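Sock folding

Sock folding is the part of household laundry work in which clean, dry socks are sorted, matched and brought together so that both halves of a pair stay joined in storage. It is usually done last, after larger articles such as sheets, shirts and towels, and it is commonly carried out on a bed, a table or the lid of a chest. The term covers several methods that differ in how the pair is held together and in how much strain is placed on the cuff.

Parts of the sock

The open end of a sock is called the cuff, or the welt in knitting trades. It is normally worked in rib, a structure of alternating raised and sunken columns that stretches widthways and returns to its former size. In many machine-made socks a fine elastic yarn is laid into the rib. Below the cuff come the leg, the heel, the foot and the toe. Ankle socks have almost no leg, and the rib may then pass directly into the heel.

The rib is the part most affected by folding. Where it is not held flat it gathers into soft ridges, and the cuff then looks shorter and narrower than it is. White and off-white socks are often hard to tell apart once bunched, and the rib is drawn out to its full length before pairs are matched.
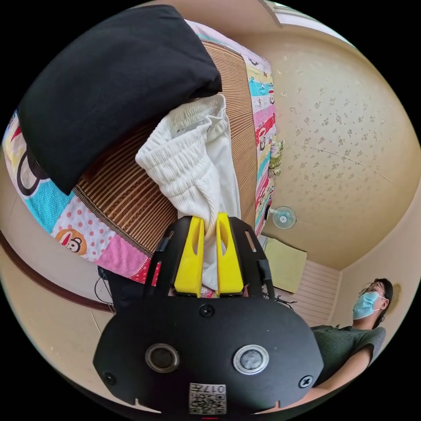 Matching is done first by length, then by colour and finally by the depth of the rib. Socks bought in packs of one pattern need only the first of these checks. Where a household washes dark and light articles separately, the two groups are matched separately as well, and any single sock is put aside until the next wash.

Methods

Flat fold. The two socks are laid one on top of the other with heels facing the same way. The toe is brought up to the cuff and the pair is folded once more if the drawer is shallow. No part of the rib is stretched. The pair can come apart if it is lifted by one layer.

Cuff turn. The socks are laid together and the outer cuff is turned down over the inner one. This holds the pair at one end only and takes very little time. It is the usual method for long socks that are to be hung over a rail.

Ball. The pair is rolled from the toe and the outer cuff is pulled over the roll. The method gives the firmest hold, but one cuff stays stretched throughout storage. Thick knitted socks make a large ball that will not lie in a shallow tray.

Square packet. The socks are crossed at right angles and the ends are wrapped in turn around the centre, the last end being tucked into a cuff. The packet is flat and firm and is often chosen for suitcases. It is slower than the other methods and suits thin socks better than thick ones.

Remo Villa, in a household manual issued by the Guerra press, treats the flat fold as the standard method and the remaining three as special cases. Thomas Mancuso, writing later for the same press, objects that the flat fold depends on a well-fitted drawer and recommends the cuff turn for general use. Both authors advise against the ball for socks with a narrow elastic cuff.

Handling the cuff

A sock may be picked up by the cuff, the heel or the toe. Lifting by the cuff lets the leg hang straight. Lifting near the toe leaves the cuff free, so that it can be opened and the inside reached, and is convenient when a sock has come out of the wash inside out. To turn such a sock, one hand holds the cuff open while the other draws the toe back through the leg.

Wrinkles across the foot are smoothed from heel to toe. Wrinkles in the rib are removed by a light pull along the length; a sideways pull only spreads the columns and they close again when released.

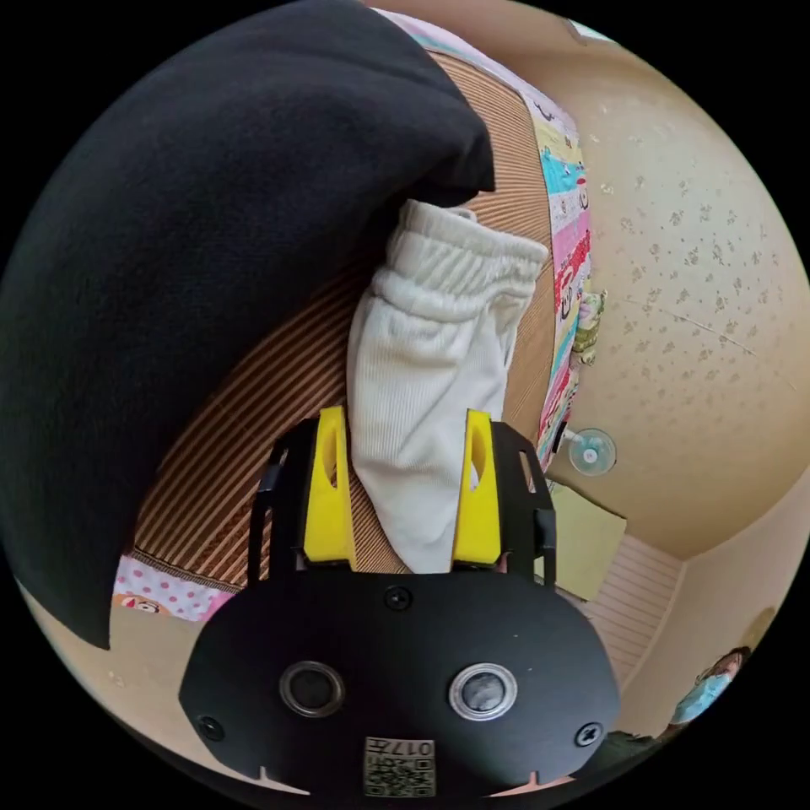 Working surface

A bed is the most common surface in small homes. It is wide, stands at a fair height for a seated person and allows sorted groups to be kept apart. Its drawback is softness: small articles sink into a quilt, and a flat fold made on deep padding tends to open. A woven mat laid over the bedding gives a firmer and smoother base. Mats with fine ribbing can also serve as a rough guide for laying socks parallel.

Patterned bedding is a poor background for matching coloured socks but makes little difference with plain white or cream ones. A quilt printed in bright bands shows up a pale sock clearly. 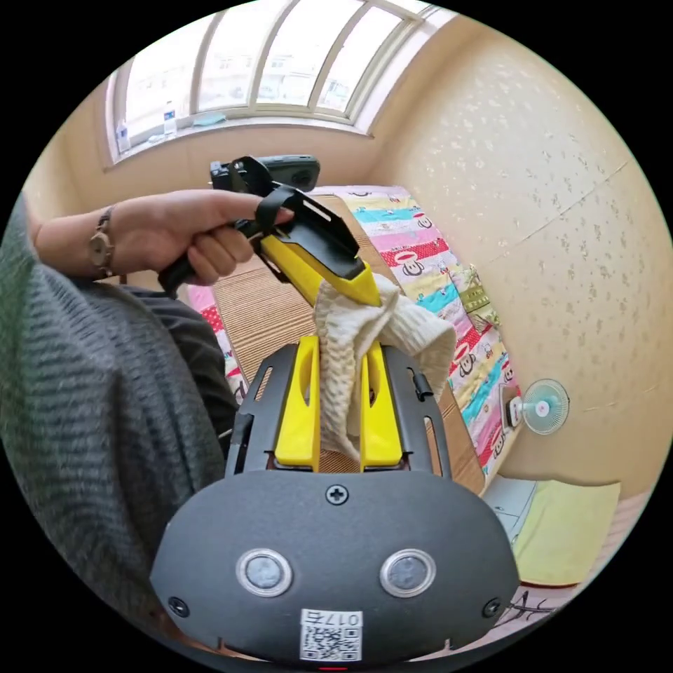 Page last changed: January, by Olletti

Knitted articles other than socks are often handled in the same session. Cable-knit and other textured fabrics do not take a sharp crease and are folded loosely, with the thicker parts to the outside. They should be supported from beneath when moved, as the weight of the cloth can lengthen the stitches if it is held at a single point.

Storage

Folded pairs are kept in drawers, boxes or cloth trays. Pairs stored upright in rows can be seen all at once, while stacked pairs use the depth of the drawer more fully. The Brurnard tray, a divided insert made for wardrobe drawers, has 50 cells, each sized for one flat-folded adult pair. Balled pairs fit only when the socks are thin.

See also

Laundry sorting
Rib knitting
Drawer insert
Darning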